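From: Rory Niven
To: Gimstead allotments list
Date: Sat 29 March
Subject: Re: water and seed order

> Is the tap by the Nisbet gate on yet? And when do seed
> potato orders close?

1. Water. The Nisbet gate tap is on. The one at the Festholm end still leaks at the joint, so leave it shut for now. Plots 7 and 9 will need to carry from the gate until the plumber has been.

The round white table indoors is free for sorting seed on weekday mornings. Please wipe it down after.

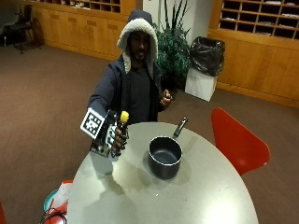 2. Seed potatoes. We have orders for 66 bags so far. Stakileck will deliver to the gate and wants payment first. Send me your plot number and how many bags you want by Tuesday night.

3. Compost. The next load won't come until June. There is a little left behind the shed, two barrows per plot.

Rory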